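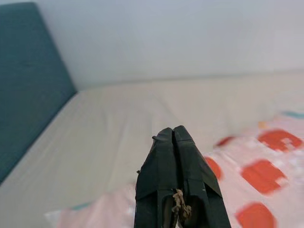 *Black tape in overlapping layers, bed beyond.*

24 Sep 2024

Vat is alive! Came in expecting to find it sulking again and instead there was a proper coppery skin across the top, a fat dark blue flower in the middle, and when I pushed the skin aside with a spoon the liquid underneath was that clear yellow-green I've been waiting to see since the start of September. I may have said something out loud to it.

What changed since the last entry: one more handful of madder, a little more bran, and I left it alone overnight with the blankets tucked properly under the lid. I'd been checking it far too often. Every time the lid came off I was letting heat out and air in, then wondering why it was cold and tired.

**Yarn for the Cluvham bedspread**

All the linen is scoured and weighed. 1,813 g dry, in 57 skeins, which is a bit over what the draft calls for and gives me enough to spoil one or two. The Rathjen linen scoured much cleaner than the old cone from the cupboard - the first pot came off the color of strong tea, the second barely tinted. I kept the old cone stuff separate (blue ties, not white) because I don't trust it to take the same shade.

Wet out overnight in plain warm water. Squeezed, not wrung. Linen kinks if you so much as look at it the wrong way.

**Dips**

Ran a test skein first, 3 dips, with a good long airing between each.

- First dip: pale, rather green when it came up, then that lovely slide into sky blue while I stood there holding it like an idiot. Patchy near the tie.
- Second dip: much more even. Loosened the tie before it went in and the pale band filled nearly all the way.
- Last dip: a real mid blue, slightly gray in shade and beautiful by the window. Exactly the blue in Baiba's sketch, or as near as I can tell with it still wet.

It'll dry lighter. I've pinned the snippets to the facing page in order so we can compare tomorrow once they've been rinsed and dried. If you borrow them, please put them back in the same order, they look very alike under the strip light.

Rubbed the test skein on a scrap of white cotton and got some blue, less than last time. Shorter dips and longer airings seem to be helping. I was greedy with the previous batch and left it in far too long, and most of what I thought was lovely deep color came straight off in the rinse bucket.

**Draft**

Baiba Kalniņš dropped by with the revised draft and I love it. She's taken out the fussy border and carried the twill blocks right to the selvedge, so when the two panels are joined down the middle the pattern runs on across the seam. It asks for much more care at the join, and the beat has to stay steady for the whole length of both panels, but on paper it's so much better. She wants the dark blue in the weft only. I'd argued for both directions and I was wrong - put the snippets across the undyed warp and the blocks pop straight out.

We still disagree about the fringe. I want it twisted, she wants it plain and hemmed. Leaving that one until there's cloth to hold up.

**Loom**

The Triden is warped for the sample and the tension is good except for the far left, where I think the end sticks slipped on the first few turns. Packed it with brown paper for now. One threading error found, on shaft 3, fixed with a string heddle. There's a second place that looks odd and I can't decide if it's me or the light.

Treadle tie-up is chalked on the underside of the top beam. Don't wipe it off!

**To do**

- Feed the vat tonight, small spoon of bran, stir slowly, lid straight back on
- Check pH before any more skeins go in, last reading was slipping
- Rinse and dry test skein, then vinegar bath
- Ask Zumlow if the next lot of indigo can come as powder, the lumps take forever to grind
- New rubber gloves, left hand leaks (see thumb)
- Weave the sample to the end of the second repeat, then wash it hard before measuring anything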